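Support ticket: hand-held gripper kit, left and right trajectories do not agree
Product: Zerus hand-held gripper pair with head camera
Reseller: Bellden
Status: Open, waiting for vendor
Priority: Normal

Opened by customer

Good morning. We have the Zerus kit on trial since December, before we decide if we buy more sets. The kit is two hand-held grippers, the marker cubes, the head camera and the recording software. In general we are content with it. The grippers are comfortable and our people learned to use them in one morning.

The problem is as follows. When we replay a recording, the left and the right gripper are not at the correct distance from each other. At the start of the session everything is good. After some minutes the left one slowly moves inwards, and at the end the software shows the two finger tips crossing, which did not happen on the table. We see this in the kitchen tasks (tray, kettle, wrapped objects). We do not see it in the short calibration recording.

What we tried already:
Restarted the software and the recording computer.
Exchanged the left and right cubes. The error stayed with the left side.
Cleaned the faces of the cubes with a dry cloth.
Repeated the two-hand calibration as in chapter 4 of the manual.

Please advise what we should check next.

Reply from Bellden support

Thank you for the clear report. Before we send you a replacement part we need to know whether the cube is mounted correctly and whether the cameras have a good view of the other gripper. Could you please send one picture from the gripper side and one from the head side, both during normal work? Please also tell us the software profile you are using and how long the session is when the error begins.

Customer

The profile is "Adams", the one that was selected when the kit arrived. The error begins after 10 minutes, sometimes earlier. The pictures come from the same working session. First the gripper side, looking over the fingers towards the operator and the other unit.
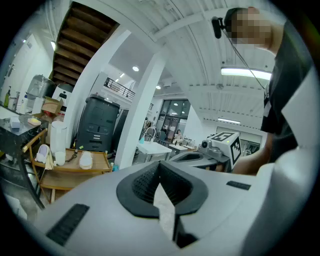
Gripper side view: the other unit with its marker cube, operator behind.

I would like to mention two things from our side. The ceiling lights are switched on all day, and there are glass doors at the far end of the room with daylight coming in. I don't know if this is important for the markers. The manual says only "avoid strong reflections", and I find this not very exact.

Second question, because it belongs to the same topic. Is it correct that the cube must sit fully flat on the gripper before the screw is closed? On our left unit I can feel a very small movement when I push the cube with one finger. On the right unit I feel nothing.

Reply from Bellden support

Yes, the cube must sit flat and must not move at all. A small movement is enough to explain an error that grows during the session, but it does not explain why your calibration is good. Please do the following in this order:

1. Loosen the screw under the cube, press the cube down and close the screw again by hand. Do not use a power tool.
2. Change the profile from "Adams" to "Cudel". The first is made for single-hand work and gives less weight to the second cube.
3. Set the exposure limit to 700 in the camera page. With mixed light the automatic setting can change too much.
4. Repeat the calibration, then record one complete task.

Please still send the head side picture. When both grippers work close together, one cube can hide the other.

Customer

Steps 1 to 3 are done. The screw on the left unit was indeed not fully closed — I could turn it a little more by hand. The attached head side picture shows the position where the crossing appeared in our old recordings. Both grippers are at the near end of the wrapped object on the tray, one on each side. 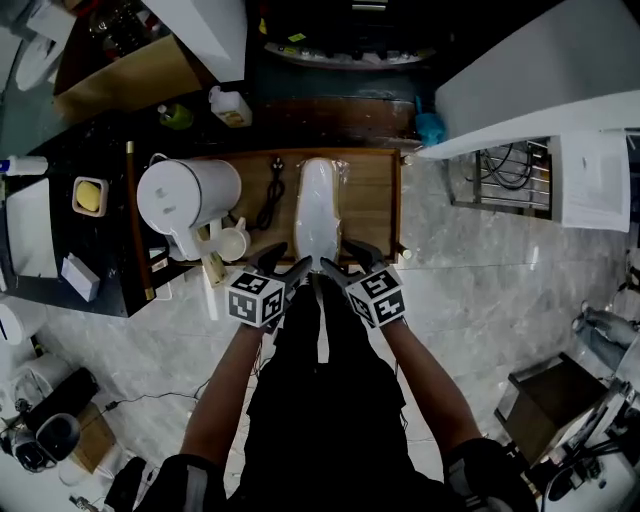

Photo: customer attachment, head side view

In this position the operator looks straight down, and the cubes of both units are in view. So I think the hiding is not our main problem, but please correct me if you see it in another way.

Result after the changes: we recorded the tray task 4 times. In three recordings the distance stayed correct until the end. In one recording the left gripper made a short jump and then came back to the right place. The slow movement inwards did not appear again in any of them.

My remarks for the trial report, which you may pass on to Zerus:
The profile names say nothing about their purpose. "One hand" and "two hands" would be better for us.
The manual should describe how to test the cube for movement.
A warning in the software when one cube is lost would save us much time.

Reply from Bellden support

Good to read that the slow error is gone. We agree about the profile names and have passed all three remarks to the vendor. The short jump looks like a different problem. Please upload the log folder of that one recording, with the head camera file included, and keep the exposure limit as it is now. We have changed this ticket to "waiting for vendor" and will write again when we have their answer.

Customer

Log folder is uploaded. We continue to record with the "Cudel" profile in the meantime, and we check the screws before each session.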